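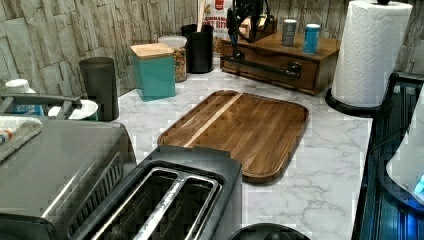

¿Por qué separar la percepción de la planificación si un único modelo puede ir de los píxeles a los comandos de articulación?

Porque cuando algo falla hay que saber en qué capa ha fallado, y con una sola caja negra el registro no lo dice. En nuestro caso el coste de la interfaz intermedia es pequeño y el tiempo de depuración que ahorra es grande.

Notas para la charla. Flaltville, 15 de febrero de 2024
Percepción y planificación en encimeras domésticas: la pila Navickas

Diapositiva 1. Dejar la foto puesta mientras entra la gente. No leer el título.

Diapositiva 2. Qué es Navickas: tres procesos (percepción, planificador, control) y un bus de mensajes con marca de tiempo común. El código nació en Pledevberg y se reescribió casi entero en octubre. Decir que la API antigua ya no se mantiene. Si preguntan por la migración, remitir al anexo.

Diapositiva 3. Por qué una encimera de cocina es un caso malo para la estimación de profundidad. Volver a la foto un momento. Señalar el metal brillante de la tostadora: el reflejo especular produce huecos o profundidades falsas. Señalar el bote transparente, detrás del recipiente verde azulado: el sensor mide a menudo lo que hay dentro o detrás, y la pared del bote desaparece de la nube. La tabla de cortar es el caso fácil – plano, textura, contraste con el mármol – y aun así la tostadora tapa parte del borde, de modo que el ajuste del rectángulo trabaja con un contorno incompleto.

Diapositiva 4. Segmentación. El conjunto de validación tiene 979 fotogramas etiquetados a mano. Insistir en que las vetas grises de la encimera generaban bordes espurios con el detector anterior. Se corrigió con un filtro por plano dominante: primero se ajusta la superficie, después se segmenta lo que sobresale. Efecto secundario: los objetos muy finos se pierden. Un paño doblado sobrevive, una hoja de papel no. No prometer solución para esto.

Diapositiva 5. Representación para el planificador. Cada objeto llega como caja orientada más una incertidumbre por eje. El planificador infla la caja según esa incertidumbre. Consecuencia práctica: los objetos transparentes ocupan más espacio del que les corresponde y a veces cierran pasos que existen. Preferimos ese error al contrario.

(Pausa. Preguntar si se ve bien el texto pequeño de la tabla.)

Diapositiva 6. Tiempos. El ciclo de replanificación tarda 237 ms de mediana con la escena completa. El límite que nos pusimos es 257 ms; por encima, el control sigue la última trayectoria válida a velocidad reducida. Explicar que el reloj empieza en la captura y no en la llegada del mensaje. En la versión anterior se medía mal y los números salían mejores de lo que eran.

Diapositiva 7. Control. Impedancia cartesiana, ganancias bajas cerca de la superficie. La transición entre ganancias es una rampa; con un escalón aparecía una oscilación visible en la muñeca. Mostrar la gráfica de par, eje vertical en Nm. No entrar en la derivación, está en el anexo.

Diapositiva 8. Herramientas. Saltivbridge es el visor de registros: reproduce el bus a cualquier velocidad y permite sustituir un proceso por otro sin tocar los demás. Demostración corta: cargar un registro, cambiar el segmentador, comparar las cajas. Si la red de la sala no responde, usar la copia local y seguir.

Diapositiva 9. Lo que falta. Objetos apilados: un recipiente pequeño encima de una caja de madera se funde con ella cuando los bordes coinciden en profundidad. Calibración: la deriva térmica de la cámara se compensa a mano al inicio de cada sesión. Pruebas de regresión sobre el planificador – hay pocas y cubren sobre todo casos antiguos.

Preguntas previsibles. Licencia: pendiente de revisión. Simulación: se usa para el control, no para validar percepción. Otras cámaras: el controlador está aislado, pero solo hemos medido con una.

Enlace al repositorio en la última diapositiva, dejarla en pantalla.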